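4.3 Demonstration visit

The last part of the study was a demonstration for visitors, held in a living room and not at the Wudico lab. We wanted people to see the hand-held grippers used on ordinary goods, over soft and patterned cloth, with furniture close by. Visitors came in groups of up to 8, and each group stayed for 30 minutes.

Noeline Halliday opened each session with a short talk on how the jaws are worked from the handle. Dennis Rudd then picked up snack packets and invited visitors to take over. Most of them closed the jaws too hard on the first try and eased off after a few more. Crinkled wrappers gave the most trouble - the sealed edges fold under the pads and the grip shifts. Two visitors asked why the pads differ in color. The blue one marks the left jaw, so that left and right can be told apart in the recordings.

Over the whole visit we logged 135 grasp attempts. These were kept apart from the 2,702 attempts in the Zikent set and are not included in the results of Section 4.2, as the visitors had no training. Comments were written down by Greer Swanson and are discussed in Section 5. Figure 6 gives two views from the gripper side.
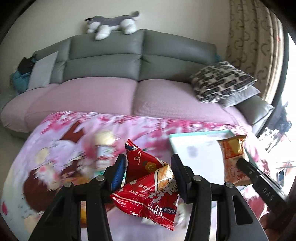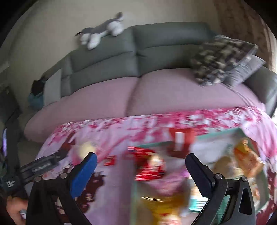 Figure 6. Hand-held gripper at the demonstration visit. First view: red snack packet held between the jaws. Second view: jaws open over the tray.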